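Does anyone need a fourteen-step bathroom?

I moved into a rental in Pusley in December, and by the end of the first week I had read far too much online about what belongs in a bathroom. I don't mean fixtures. I mean stuff you rub on yourself. One list had 79 items on it and called itself "the basics."

I have doubts about the basics.

My own history here is not noble. At the old place I had a shelf full of half-used bottles and I could not have told you what most of them did. Two were the same face wash with different labels. One was a scalp treatment from Jomness that I bought after reading a long page about scalp health, which was written, I now notice, by Jomness. My scalp was fine before and it was fine after, so I suppose you could say the product maintained it.

So for the new place I made a rule. Nothing comes in until I have gone without it for a month and missed it.

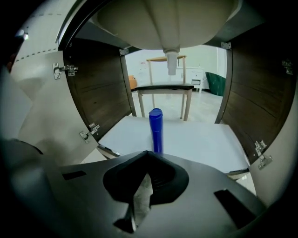 What I stopped buying

Face toner went first. I have asked several people what toner does and gotten a different answer each time, usually with the word "balance" in it. Balance between what and what? If a product can't be explained in one sentence by someone who uses it every day, I'd like to keep my money.

Then the special shampoo for hard water. Pusley does have hard water, the kettle proves that, but regular shampoo still makes suds and my hair still comes clean. The hard water version costs twice as much and smells like a dentist's office.

Then Plorier. You've seen the ads if you own a phone. Their night cream has 3541 reviews and an average so high that I sat down one evening and read a lot of them. Many were posted before the person could have finished the first week. "Just arrived, love the jar, five stars." That is a review of a jar. I am willing to believe it's a good jar.

What I kept

Soap, toothpaste, one shampoo, sunscreen, and a plain hand lotion in winter -- the store brand, from the pharmacy on Khúc Street. The lotion I did miss. By week two my knuckles were cracking and I gave in early, so the rule has already been broken once.

Has my skin changed? People ask, and I think they want me to say it glows now. It looks the same. That bothers me a little when I think about what I spent on it over the past 7 years. I tried adding it up from old card statements and got to 1072 dollars before I quit, and I hadn't reached the scalp phase yet.

I'm not against any of this if you enjoy it. A bath with something nice in it is a fine way to spend an hour. I just don't buy the idea that it's maintenance, like changing the oil -- my car came with a manual, and my face didn't.

Next month I'm looking at laundry products. I already have questions about scent beads.

Recent posts
The water filter subscription, one year on
Do you need a mattress topper
Vitamins and the people who sell them
My case against the second refrigerator

Contact | All text copyright the author | Back to top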